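Folter Demo Recorder review: two months of collecting pick-and-place examples in simulation

Posted April 8, 2019

14 shares | 2 comments 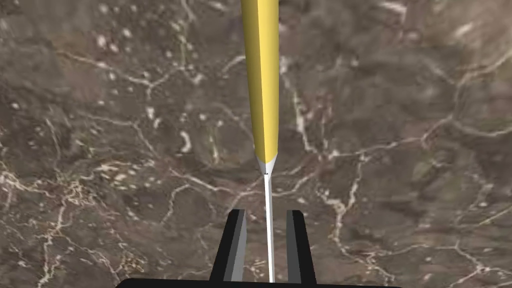 What it does

Folter is a desktop program for recording demonstrations in a simulated workspace. You drive a gripper with a handheld controller, the program saves the camera view and the joint positions together, and at the end you have a folder of episodes you can train on. I bought a single license to build a set for thin objects: pencils, rods, dowels. Our policy did fine on blocks and mugs and failed on anything narrow, so I wanted a lot of examples of just that.

Setup

Installing took an afternoon. The importer accepted our gripper model after I fixed the joint limits by hand. Surface textures are chosen from a list or loaded from your own files. I used a brown marble with white veins for much of the set, because a white rod over white veins is a hard case and I wanted plenty of it. Plain gray is the default, and I would change it early. A policy trained only on plain gray did badly for us on everything else.

Recording

This is the best part of the program. The controller mapping is sensible and the delay is small enough to forget. The wrist view is the one I used most. With the fingers open and a thin rod between them, you can judge the gap on both sides before you close. Depth is harder to judge from that view, and I kept a side view open in a second window for it.

A bad attempt can be thrown out with one button. I kept some of the bad ones in a separate folder, which Folter allows, and used them later to train a grasp checker. I recorded 400 episodes by hand. The built-in variation tool then changed start positions, lighting and textures and brought the set to nearly 4000. Some of the variants were useless, with the object starting out of reach, and there is no filter for that. I wrote my own.

Export

Export is slow and the progress bar is not reliable. Files come out in Folter's own layout or in the Guvano format. Use Guvano. Folter's layout drops the gripper width from each step, and you will want that number.

Compared with Foris

I used Foris before this. It costs less and its contact physics is a little better, especially when a rod rolls. Recording in it is tiring, though, and I made more mistakes per session. If you plan to script your demonstrations, get Foris. If a person will be holding the controller, get Folter.

Verdict

Good recorder, average exporter. I will renew in June if the gripper width problem is fixed.

2 comments | Share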